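**Wolari wrist mounts, tested against the Clarkier handles**

Natalia Ponce lent me her Wolari mounts on the understanding that I'd stop complaining about the Clarkier ones. I have now complained about both.

The idea is simple enough. You wear gloves, strap a VR controller to each hand, clamp the mount round your wrist and get on with the job while the controllers report where your hands have gone. With the Clarkier you grip a handle all day. With the Wolari your fingers stay free, at the cost of looking as if you've lost an argument with a camera shop.

My test job was moving small white figurines with yellow stars on their heads to and from a beige tray. They smile throughout. I did 80 moves with each set.

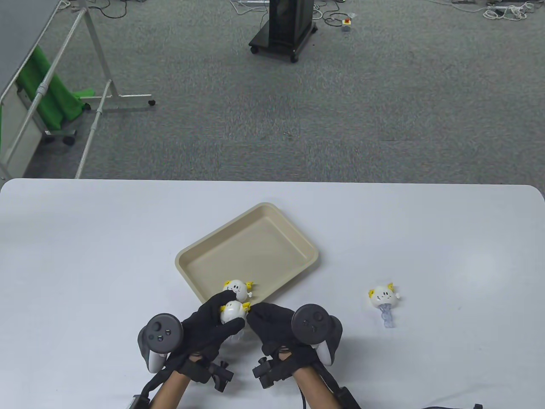 ## What I liked

Fingers! You can turn a figurine round by its translucent base without thinking about it, and my drop count went from 15 with the Clarkier to 4.

## What I didn't

The clamp knobs stick out and catch on everything, jumpers especially. The cable at the right wrist has opinions about which way you turn. Strapping in alone means doing the second side with a hand that already has a controller on it, and I'd allow time for swearing.

## Worth it?

At £127 the pair, yes, if you handle small things. For boxes I'd keep the Clarkier. Natalia wants hers back by November.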